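Small packets, colored baskets: first aid supplies sorted for summer

Posted 15 June 2019, by Isla Henare

The sorting of first aid supplies for the Paiva summer program has started, and the work is done on one long wooden table with plastic baskets on it. The supplies are small things, mostly flat packets that weigh almost nothing, but there are many of them. The program expects to give out 855 kits to day camps and sports clubs before the season is over.

Last year the kits were filled directly from the delivery boxes. In May the organizers looked at the kits that came back and found that many had too much of one item and none of another. One club received a kit with 15 packets of the same kind and no bandages at all. This year every item must go through a basket before it goes into a kit.
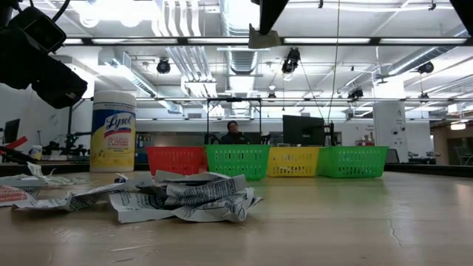
Red, green and yellow baskets on the sorting table, with disinfecting wipes kept close by.

The baskets are of a simple type with slots in the walls, so the contents can be seen also from the side. Each basket is for one kind of supply at a time. When the kind changes, the basket is emptied first and the table is wiped. Packets with a torn edge or a label that cannot be read are put away from the others and do not go to the clubs.

The supplies were collected with help from Drasa, a local store that keeps a donation box near its entrance. In total 3,000 single packets were given, many of them by families who had opened a large box at home and used only a few pieces. Such gifts are welcome, but they take more time, as the packets arrive mixed and without the outer box.

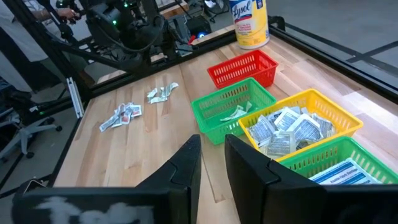

Photo: Notatia

The yellow basket is the fullest one at the moment. White packets with dark print are heaped in it nearly to the rim, while the red one has nothing to show yet. More packets are still lying on the wood to the side of the baskets. The rule at the table is to take one packet, read the label and only then choose the basket – it is slow, but the organizers prefer it to a second check at the end.

Reading the labels is the part that new helpers find difficult. Many packets have the same size and nearly the same colors, and the text on them is small. A printed list with the common names will be placed on the wall next week.

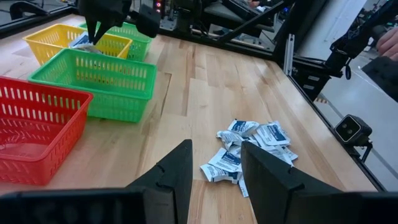 White packets with blue labels, in a loose pile on the tabletop.

The filled kits will be stored at the Stomier hall, where clubs can collect them. Each club may ask for up to 12 kits, and larger groups should write to the program first. Donations of sealed packets are accepted at Drasa until the end of the month. Liquids, medicines and opened packages cannot be taken.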